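4. Finishing the rim of your Rangel basket

You've reached the best part – the braided edge! Keep your strands damp and work at a table with good light.

1. Soak the border strands for 18 minutes.
2. Bend each strand behind the next 2 and pull it snug.
3. Go all the way around, then tuck the ends inside.

Note: Corners love to spread. Pinch them as you braid and they'll stay nicely rounded.

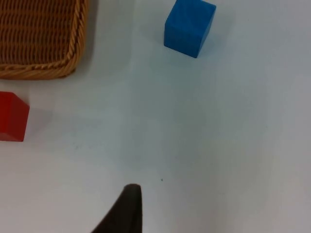 Fig. 4: Braided rim at a rounded corner.

4. Let the basket dry overnight.

Caution: Keep it away from heaters – fast drying can crack the strands.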